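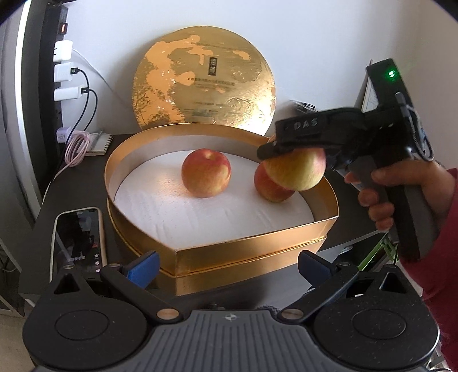

KUTINE, 2021-02-22
By Duyên Lâm, Bescombe press office

Bescombe, the gift box maker that has spent 23 years producing packaging too nice to throw away, will begin taking it back. From today, anyone holding an empty Bescombe box can return it by mail or over the counter at the Kutine shop, in any condition short of mildew, for store credit or for no reward beyond a visible closet floor.

The program is called Second Ribbon. It covers the whole Bescombe range, including the hearts, the hatboxes, the long thin ones meant for neckties, and the 2009 holiday octagon, which the company would particularly like to see the last of. Boxes that pass inspection will be cleaned, fitted with a new liner and sold again at half the original price. Boxes that fail will be flattened and recycled, or in the case of anything with a magnetic clasp, taken apart at a bench by someone with patience and a small screwdriver.

"We have been very good at selling people a box and very quiet about what happens on the fifteenth of February," said Ghazala Kakakhel, managing director of Bescombe. "The chocolates last a day and a half. The box goes on top of the wardrobe with the other boxes. My mother has one with buttons in it and one with the keys to a house we sold."

The idea came out of a customer survey in October, in which Bescombe asked 2709 past buyers what they had done with their last gift box. The company had been hoping for remarks about craftsmanship. The most common answer was "still have it," followed by "why do you ask." Seventeen respondents said they had given the same box back to the person who gave it to them, with different contents, and one couple reported that theirs had been going back and forth since their engagement and now had tape on three corners.

A trial that started a few weeks later, limited to Kutine and two neighboring towns, was planned for a modest trickle of returns. It received nearly 3000 boxes. Many arrived packed one inside another, which made for efficient shipping and slow opening. Contents found and mailed back to their owners included a baby tooth, a set of curtain hooks, several warranty cards for appliances that no longer exist, and a love letter, which was resealed by the member of staff who opened it and has not been discussed.

"I thought I would be checking lids," said Elżbieta Pawłowska, who runs the returns bench. "I check lids for maybe a third of the day. The rest is glitter. We stopped selling glitter boxes years ago and it is still in the building."

Pawłowska's team grades each box on arrival. Grade A goes straight back on the shelf with a new liner. Grade B has a scuff or a softened corner and is sold as "previously admired," a phrase that survived four meetings. Grade C is recycled. Store credit is the same for all three, a decision made after early customers in the trial argued their cases at the counter with real feeling.

The liners are the one part that is always replaced. Bescombe has moved its foam order to Plastska, which will also collect used inserts from the Kutine workshop and turn them into packing material. Đạt Triệu, who handles the account at Plastska, said the arrangement had taken some working out. "A heart is a terrible shape to cut from a sheet," he said. "You get a lot of odd bits left over. We used to have a bin for the odd bits. Now the odd bits have a schedule."

Bescombe is also encouraging customers who would like to keep their boxes to put something in them. A short leaflet, free at the counter, offers ideas, most of them provided by staff. Sewing supplies appear twice. So does fruit, on the grounds that a couple of apples in a gold heart look like a considered present and cost less than truffles. The leaflet advises against soup.

Independent retailers will be able to act as drop-off points starting this spring. The first to sign up is Hoàng, the stationery and tea shop on the other side of Kutine, which has sold Bescombe boxes since it opened and has a back room with a door that still closes, for the moment. Genivaldo Lacerda, the shop's manager, said he had agreed before asking how big the octagons were.

"People already bring them in," Lacerda said. "They ask if I want them. I never want them. Now I can say yes and look generous."

The company acknowledges that selling a box a second time at half price is an unusual growth strategy for a firm whose income depends on selling it the first time at full price. Kakakhel said the figures from the trial were less alarming than the finance department had predicted. Many people who came in with an old box went home with a different one, and a fair number bought back a box much like the one they had just handed over, because it was cleaner.

"Finance has asked me to describe that as encouraging," she said.

How to return a box

Empty it. Please look twice, and under the liner. Bring it to the Bescombe shop during opening hours or request a prepaid mailing label by phone or at the counter. Ribbons may be included if they are not knotted to each other. Boxes made by other companies cannot be accepted for credit, although Pawłowska will give an opinion on them if asked, and sometimes if not.

Credit is issued on the day for boxes handed in at the counter and once grading is finished for boxes sent by mail. It does not expire. It cannot be used for gift wrapping, which is done by one person, who is busy.

About Bescombe

Bescombe designs and makes rigid gift boxes in Kutine for confectioners, florists, jewelers and the general public. Its products include the Heart, the Double Heart, the Hatbox and the Necktie. The Octagon has been discontinued.

Press inquiries should go to Duyên Lâm at the Bescombe press office. Sample boxes are available to journalists on request, and the company would be grateful to have them back.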